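Week 6 handout: shaping, steaming, and looking after your bench
Evening section, Bretongate teaching kitchen

Last week most of you asked me the same thing at the door, so let me start there: yes, character buns are still just buns. The dough is the plain white one from week 2, and if yours wouldn't hold a round shape then, a face won't rescue it now. Get the ball smooth first. Weigh each piece at 40 grams, tuck the seam under, and roll with a cupped hand until the top feels tight.

Faces go on after shaping. Small eye patches, smaller nose — smaller than you think, they spread with the dough. A dot of red near one ear looks sweet if you've got the patience for it.
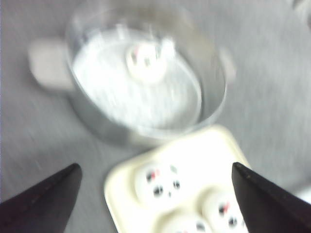
Let them rest under a cloth before they go anywhere near the steamer. Fifteen minutes on a warm evening, longer in winter. Press the side lightly with a fingertip; if the dent comes back slowly, they're ready. Chenxi Yuan wrote in her notes that hers came back instantly and she steamed them anyway, and the cracked tops were her reward (thank you for letting me use that one, Chenxi!).

Now, benches. I know it's the dull part. 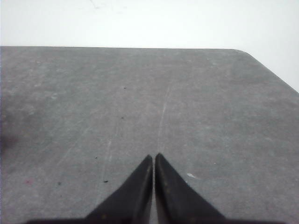 Cleaning up starts with a plastic scraper and lukewarm water, never hot, which turns the flour to glue. Scrape toward yourself, wipe, then wipe again with a clean cloth. Please leave the metal cutters in the drawer. A gray top like ours picks up long pale scratches, and every one of them is a place for dough to sit. Dry flour shows up worst in low light, so bend down and look along the surface before you call it done.

For Friday, practice arranging your buns for serving, and bring one written page on what you'd change. Use a tray with some space around each bun, and keep your pot close by — I don't want anyone crossing the room with hot food.

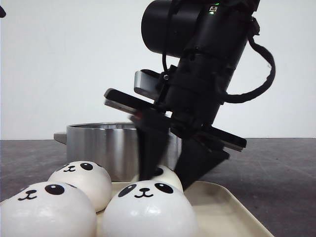 Fig. 3. Four panda buns on a cream tray, steel pot behind.

Reading before Friday: Špela Đorđević's two pages on resting times, in the class folder.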